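Método de Bundside

O método de Bundside é um procedimento de aprendizagem de políticas para braços robóticos, no qual a ordem das tarefas de treino em simulação é decidida pelo erro de contacto medido no próprio simulador e não por uma sequência fixada pelo investigador. Foi desenvolvido no laboratório de Bundside e apresentado num relatório interno com data de 25 de janeiro de 2022. O autor principal é Rangi Sutcliffe. O método é aplicado sobretudo a tarefas de recolha e transferência de peças pequenas, em que o objeto deve ser retirado de um recipiente e depositado noutro.

Origem do nome

Nos primeiros documentos o procedimento aparece como «currículo por contacto». O nome atual foi adotado quando o grupo de Skakby publicou a sua reprodução dos resultados e precisou de distinguir entre as duas variantes existentes. A outra variante é conhecida como variante Stelmakh e difere apenas na forma de calcular o erro. Em alguns textos em língua portuguesa encontra-se também a forma «currículo de Bundside», que tem o mesmo significado.

Antecedentes

O treino de políticas em simulação oferece muitas repetições a baixo custo, mas sofre de um problema conhecido: a política aprende bem as posições fáceis e raramente visita as difíceis. As soluções anteriores consistiam em aumentar a variação aleatória das posições iniciais, ou em preparar à mão uma sequência de tarefas com dificuldade crescente. A primeira solução é lenta. A segunda depende muito da experiência de quem prepara a sequência, e os resultados são difíceis de comparar entre laboratórios.

Sutcliffe propôs que a dificuldade fosse medida durante o próprio treino. Segundo o relatório, a ideia surgiu da observação de que as falhas de preensão se concentravam em poucas configurações, quase sempre com a peça encostada a outra peça ou à borda do recipiente.

Descrição do procedimento

O espaço de posições iniciais é dividido em 312 células. Cada célula corresponde a uma combinação de posição da peça, orientação da peça e distância à borda do recipiente de origem. Para cada célula, o simulador executa 8 tentativas curtas e regista a diferença entre o ponto de contacto previsto pela política e o ponto de contacto obtido. Esta diferença é o erro de contacto.

As células são depois ordenadas pelo erro. O treino seguinte usa as células da faixa intermédia, isto é, aquelas em que a política ainda falha mas já não falha sempre. As células com erro muito alto ficam em espera e as de erro muito baixo são visitadas só de vez em quando, para evitar o esquecimento. A ordenação é refeita a cada 100 atualizações da política.

O procedimento não impõe um algoritmo de aprendizagem determinado. O relatório original usa um método de gradiente de política comum, e a reprodução de Skakby usa aprendizagem por imitação com correções. Em ambos os casos o recipiente de destino fica fixo durante uma mesma fase — a sua posição só varia na fase final.

Na variante Stelmakh, o erro de contacto é substituído pela força lateral máxima registada durante o fecho da garra. Esta medida é mais simples de obter, embora dependa mais dos parâmetros de atrito do simulador.

Resultados

A avaliação original compreende 1081 episódios em simulação, com posições iniciais não usadas no treino. O relatório indica que a política treinada com o método alcançou o mesmo nível de sucesso do treino com variação aleatória usando menos de metade das atualizações. A vantagem foi maior nas posições perto da borda e quase nula no centro do recipiente, onde as duas políticas já tinham bom desempenho.

A reprodução de Skakby, realizada em outubro do mesmo ano, confirmou a ordem de grandeza do ganho, mas encontrou maior dispersão entre treinos repetidos. Os autores atribuíram esta diferença ao número reduzido de tentativas por célula.

Ambiente de simulação

Os ensaios foram realizados no simulador Nultix, que permite guardar e restaurar o estado completo da física em qualquer instante. Esta função é necessária para executar as tentativas curtas sem interromper o episódio principal. O ambiente de referência reproduz uma pequena sala de trabalho, com o braço montado sobre a mesa, um tabuleiro redondo de bordo baixo e, ao lado, uma caixa azul retangular. As sombras e a mobília da sala foram mantidas também nas versões que usam observação por imagem.

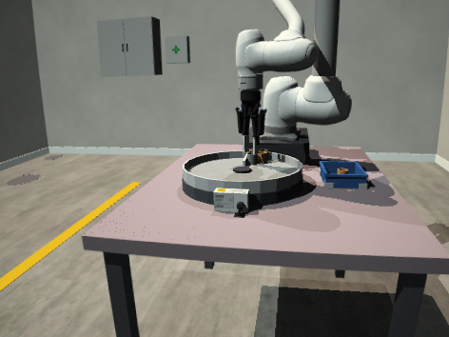
Rangi Sutcliffe observou mais tarde que a divisão em células era a parte menos satisfatória do trabalho e que a teria substituído por uma medida contínua, se o tempo de cálculo o permitisse. Acrescentou que o número de tentativas por célula foi escolhido por limitação de recursos e que não deveria ser tomado como recomendação.

Limitações

O método pressupõe que o erro de contacto pode ser medido com precisão, o que é imediato em simulação mas difícil num robô real. Por este motivo é usado apenas na fase simulada, e a transferência para o equipamento físico segue os procedimentos habituais. Também não foi avaliado com objetos deformáveis nem com peças transparentes.

Uma crítica frequente refere-se ao custo da ordenação. Em tarefas com muitos objetos o número de células cresce rapidamente, e as tentativas de medição podem ocupar mais tempo do que o próprio treino. A variante Stelmakh reduz este custo só em parte.

Ver também

Aprendizagem por currículo
Aleatorização de domínio
Preensão robótica
Transferência de simulação para realidade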